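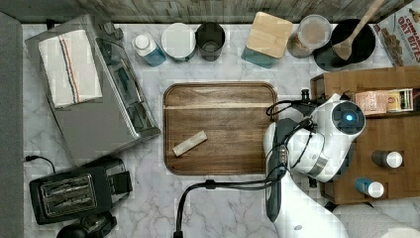 Kedura Kitchen Challenge

The Kedura Kitchen Challenge is a student robotics contest, and I've been hooked on it since my own school in Midton joined the very first one back in 2000 (yes, I'm that old!). Teams get one arm, one counter and a list of small chores, like moving a block from one spot to another or putting snacks away on a shelf.

How it works

A team has two to four students, and each round lasts 10 minutes. The appliances stay put the whole time, so you learn pretty fast to plan your moves around the toaster and keep your cables out of the way.

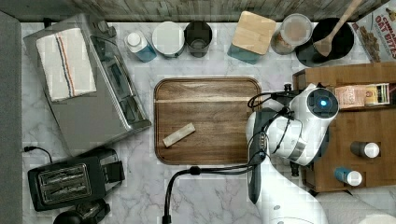

Scoring is simple enough. You get 2 points for every item that ends up where it belongs, and you lose one if you knock something over. My team once lost 14 points in a single round, which I believe is still the club record in Midton, and we were weirdly proud of it.

Practice

Most clubs start in January. The Tonlow club likes to drive the arm by hand for weeks before writing any code, and I've come around to their way of doing it! Beginners get a big block on a board first, then work up to packaged food with crinkly wrappers, and those are much harder to grab. 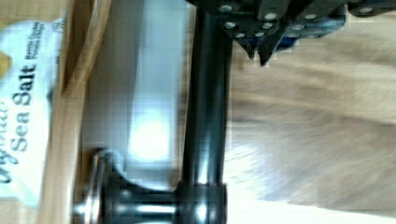
Gripper view, with a bag of sea salt potato chips at left.

The top prize is the Najjar Cup, a dented old mixing bowl that the winners keep until the next contest.

Contact us | Copyright Kedura Kitchen Challenge Fan Pages | Back to top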